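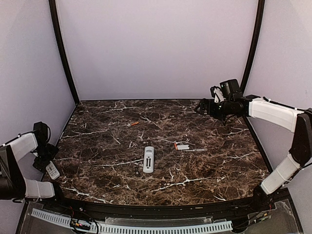 Thread last edited: April 24, 2020

Battery lid, white remote: does it slide or clip?

endamo_dad
Remote off, lid off, and I've lost the argument with both. Slide or press?

Leseck80
Slide. Always slide. Press and you'll be buying tape.

savolainen_fan
Disagree. If there's a notch at one end it's a latch. Other end in first, then press down.
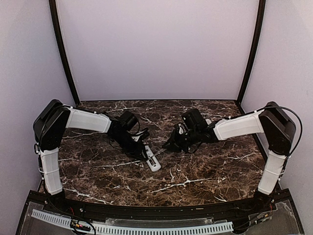
White remote on the brown marble top.

Leseck80
Mine has a notch and it slides. Has done since February.

endamo_dad
Two experts, two answers. Lovely.

astside_annie
Put the lid down by itself and look at the ends. Also, nice table. You'd never find a dropped screw on it. 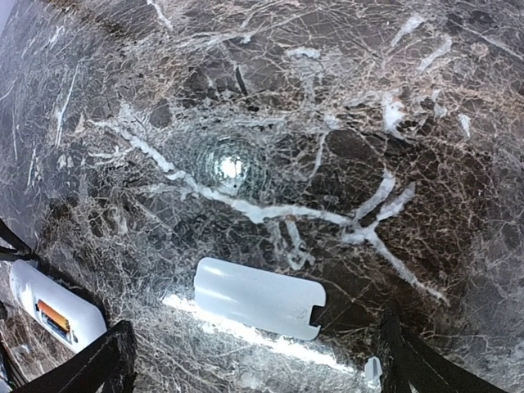

Reading time: 1 min

savolainen_fan
Notch on the square end, round at the other. Clip. I rest my case.

Leseck80
Rest it wherever you like, 200 posts and you've never owned one.

endamo_dad
Trying both, gently. Tape is on standby.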